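Workshop notebook – February, Sunday arvo

Back on the rye starter after a week of ignoring it. Shazia fed it Thursday while I was away and left a note saying it smelled like nail polish remover, so it was hungry. Two feeds since and it's back to smelling like sour apples. Good.

Plan for this bake was to compare the Sampaio flour with the coarse stuff we've been using all summer. Same recipe, same tins, 9 hours on the bench for each. The Sampaio dough drank a lot more water than I'd allowed for and I had to splash extra in by eye (didn't write down how much, sorry Gus, I know, I know). The coarse one behaved exactly as it always does.

Oven is still running hot on the left. Probe in the middle of the Sampaio loaf read 96 at the usual time and I left both in for another 6 minutes because I like a dark crust. Leonilde reckons I overbake everything. She's probably right but she still takes the ends home!

Cut them too early again. The crumb on the Sampaio was gummy near the base, lovely flavour though – malty, a bit like dark honey. 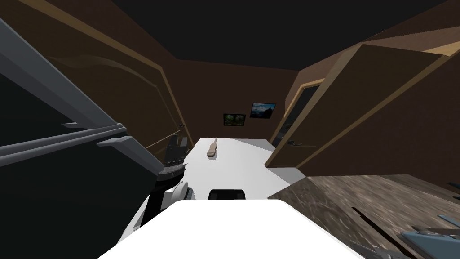 Tiago Cordeiro

For next time: weigh the extra water, and try a longer bulk on the Sampaio if the room's cooler. Somtochukwu wants caraway in one of them. I'd keep it to a teaspoon, the last lot tasted like cough lollies.

Also we're nearly out of baking paper and the big scale needs a battery. Starter's in the fridge door, fed at 4.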